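List home | Threads | Authors | Search | Next in thread

Korkwood list: gripper upkeep
Re: Pads creeping on the hand-held grippers
Mar 29, 2024
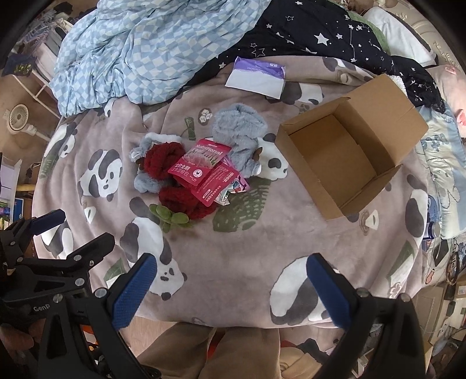 How often should the finger pads come off for cleaning? Every 100 grasps of anything fluffy does us nicely, and every 700 or so if you only handle boxes and packets.

Mirjam Nijs wrote:
> We have had the Wumora pair since February and the left
> pad has begun to creep towards the tip. I've nipped up
> the joint screws twice. Is it the glue, or me?

Dear Mirjam,

How lovely to see you back on the list! I very much doubt it's you. Ours crept as well, and I spent a whole wet afternoon blaming the screws before I thought to peel the pad off and look underneath (lint, a great grey felt of it, all from plush toys and blankets).

What I do now is lift the pad from the wrist end, wipe the finger with a barely damp cloth, let it dry properly, and press the pad back for 5 minutes with a clothes peg. Then close the fingers slowly on a strip of paper and see that it grips evenly on both sides. Leave the joint screws be unless you can feel play in them, as mine went stiff from too much kindness.

If it still creeps, the Astia pads fit with a little trimming, and I've a few spare that I could post.

Warmest wishes from all at Hauksdóttir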